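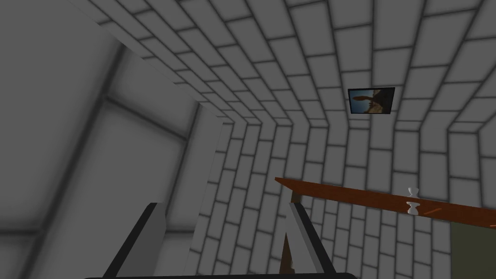

レフテリス・スファキアナキスさんから、前号の記事にこんな便りが届いた。夜中に二回、家の前にパトカーが来て、二回とも何もせずに帰っていった。翌朝になって署に電話をしたら、音響センサーが反応したので確認に来ただけです、と言われた。銃声だったのかと聞いたら、それはお答えできませんとのことだった。答えられないものに税金を払っているのか、という話である。

便りは続く。反応したのが銃声でないなら、なぜ「銃声検知システム」と呼ぶのか。銃声だったのなら、なぜ近所の誰にも知らせないのか。どちらに転んでも気持ちのいい話ではない、と書いてあった。私も同感なので、今号はこの件に紙幅を割くことにする。

メソノーラ市警が、ステツューク地区とゴラリ地区の街灯や建物の屋上に音響センサーを取り付けてから一年と少しになる。納入したのはエンサイド社で、発砲らしい音を拾うと位置を割り出し、分署の画面に通知を出す仕組みだという。このほど市警が初年度の報告書を公表した。表紙には「発砲事案への対応に大きな成果」とある。本文は図表を入れても薄く、読み終えるのに時間はかからない。納得するまでには、だいぶかかりそうだ。

まず数字を並べておく。初年度の通知は2260件。このうちシステムが「確度が高い」と分類したものが1243件。警官が現場に出たのが最大442件。現場で「発砲に関連する痕跡または情報」が得られたのが276件。報告書の要約ページで太字になっているのは、最後の数字と、そこから計算した「六割を超える現場で成果」という一文だけである。

六割を超える、というのは276を442で割った数字だ。計算は合っている。ただ、割る相手を通知全体の2260件に替えると、一割二分ほどになる。「確度が高い」ものに限って割っても、二割二分ほどにしかならない。どれを分母に選ぶかで、同じ一年が優等生にも落第生にもなる。要約を書いた人がどれを選んだかは、見てのとおりだ。

分母のほうにも気になる点がある。出動件数の「最大」とは何だろうか。出動したのかしなかったのかは、無線の記録を見ればわかるはずで、幅を持たせる理由が思いつかない。巻末の注によれば、音響センサーの通知と住民の通報が同じ時間帯に重なった場合、どちらを受けて出動したのかを区別できないことがあるらしい。それなら、もともと住民の電話で警官が向かっていた現場も、センサーの手柄として数えられている可能性がある。これは私の邪推かもしれない。ただ、邪推だと言い切れるだけの材料が報告書のどこにも載っていない。

次に「痕跡または情報」。この言い方がまた広い。薬莢が落ちていれば誰が見ても痕跡だろう。しかし注を読むと、近隣住民が「大きな音を聞いた」と話した場合も「情報」に含めるとある。大きな音がしたという通知を受けて現場に行き、大きな音がしたと聞いて帰ってくる。それで成果が一つ増える。花火でも、車のバックファイアでも、建設現場で鉄板を落とした音でも、聞いた人がいれば成果になりうるわけで、薬莢が見つかった件数を別に出してくれればすむ話なのだが、その表はない。逮捕に結びついた件数もない。押収された銃の数もない。

市警の広報に電話で尋ねた。答えは「捜査上の理由から内訳は公表していない」。個別の事件ならわかる。一年分の合計を出すと、どの捜査にどう差し支えるのか。重ねて聞くと、担当者から折り返すとのことだった。締め切りまでに電話は鳴らなかった。

私は銃の取り締まりに反対しているわけではない。ステツュークの通りで夜中に撃つ人間がいるなら捕まえてほしいし、そのために道具が要るなら買えばいいと思う。五月に地区の集会所で開かれた説明会にも行った。椅子が足りず、後ろのほうは立ち見だった。最前列にいた年配の女性が、うちの孫が流れ弾に当たる前に何とかしてくれと訴えて、会場が静まり返った。あの訴えに数字の話で水をさす気にはなれない。

それでも、あの日の説明のしかたには引っかかるものがあった。エンサイドの担当者は、会場のスピーカーから銃声と花火の録音を流し、システムがどう聞き分けるかをスライドで示した。波形がきれいに分かれていて、なるほどと思った人も多かっただろう。質疑の時間に、後ろの席の男性が手を挙げて、そのデモは実際の街で録った音なのかと聞いた。担当者は、社内のシミュレーション環境で生成した音を一部使っていると答えた。一部とはどのくらいか、という次の質問は、時間の都合で打ち切られた。 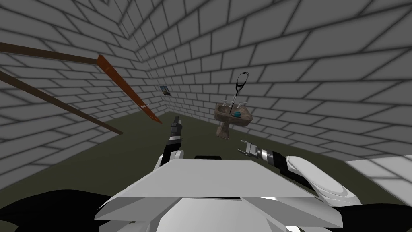 レンガ模様の壁に囲まれた部屋（CG）

音は建物に当たって跳ね返る。路地が狭く、壁が高く、角が多いほど、どこで鳴ったのかはわかりにくくなる。素人の私でも、ゴラリの市場の裏で自分の名前を呼ばれて、反対側を振り向いたことくらいはある。あの辺りの迷路のような路地で、設計どおりの精度が出るのかどうか。報告書には「位置精度は契約上の基準を満たしている」と一行あるだけで、基準が何メートルなのかも、誰がどうやって確かめたのかも書かれていない。

測ったのがエンサイド自身だとしたら、それは通信簿を生徒に書かせるようなものだ。第三者の検証を入れる予定はあるかと市の調達課にも尋ねてみた。「契約書に検証の条項はあるが、実施の時期は協議中」という返事だった。契約から一年以上たって、まだ協議中である。更新の判断はこの秋に迫っている。検証の結果を見ずに更新するつもりなのかと聞くと、それも含めて協議中だという。

比べる相手がないことも大きい。センサーを置く前の一年と、置いた後の一年で、発砲事件は増えたのか減ったのか。置いた地区と置かなかった地区では違いがあったのか。成果をうたうなら最初に載せるべき表だと思うが、報告書では「単純な比較は適切でない」として省かれている。たしかに単純な比較は危ない。季節もあるし、今年は春から人の出歩き方がまるで変わった。感染症で夜の店が閉まれば、路上のもめごとも減るかもしれず、家にいる人が増えれば、逆に物音への通報が増えることもあるだろう。だから注意書きをたっぷり付けて載せればいい。載せずに「大きな成果」とだけ書くほうが、よほど不適切に見える。

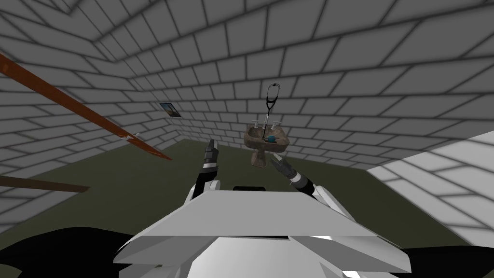

警官の時間という問題もある。通知が来れば、誰かが画面を見て、誰かが判断し、場合によっては誰かが走る。空振りだった出動の間、その車は別の場所にいられない。ステツュークの分署は前から人が足りないと言い続けていて、空き巣の被害届を出しに行ったら翌日にしてくれと言われた、という話を私は別々の読者から聞いている。センサーの通知に何時間使ったのかは、勤務記録から出せるはずだ。それも報告書にはない。

費用についても書いておきたい。市の予算書では、この契約は「防犯設備維持費」の中にまとめて入っていて、街灯の修理代や防犯カメラの電気代と区別がつかない。契約書の写しを請求したところ、届いたものは金額の欄が黒く塗られていた。理由は「事業者の競争上の利益を害するおそれ」。競争といっても、入札に応じたのは一社だったと議事録にある。誰と競争しているのだろう。

誤解のないように言うと、エンサイドの製品が役に立たないと証明されたわけではない。役に立つと証明されてもいない、というだけのことだ。よその町でうまくいっている例もあるのかもしれないし、薬莢が見つかった現場も当然あっただろう。撃たれた人のところへ、電話より早く警官が着いた夜もあったかもしれない。あったのなら、ぜひそれを書いてほしい。到着までの時間が何分縮まったのか。住民にとってはそれがいちばん知りたいことで、システムの売り文句も確かそこだった。ところが報告書の到着時間の項は「おおむね良好」で終わっている。

便りをくれたスファキアナキスさんには、市警の情報公開窓口で、自宅付近の通知記録を請求できることを伝えた。住所と日時を特定すれば、通知の有無と出動の有無までは開示の対象になると窓口で確認している。返事には三週間ほどかかるという。同じような経験をした方がいれば、日時を控えたうえで編集部にも知らせてほしい。パトカーが来て、何もせずに帰った夜。あるいは、明らかに撃った音がしたのに誰も来なかった夜。後のほうは、報告書の仕組み上、どこにも記録が残らない。システムが拾わなかった音は、最初から数に入っていないからだ。見逃しの件数は、空振りよりもずっと調べにくい。調べにくいからといって、なかったことにはならない。

更新の件は、2020/8/20の市議会治安部会で議題に上がる。傍聴はオンラインのみで、事前の申し込みが必要。質問は書面で受け付けるそうなので、本紙からは三つ出した。薬莢が見つかった件数。通知一件あたりにかかった警官の勤務時間。そして「最大」の意味。回答があれば、次号にそのまま載せる。なければ、ないと載せる。

なお前号で、ゴラリ地区のセンサーは全て街灯に付いていると書いたが、一部は学校の屋上にあるとの指摘を読者からいただいた。市の設備課に確認したところ、そのとおりだった。訂正する。学校の保護者に事前の説明があったかどうかは、いま問い合わせている。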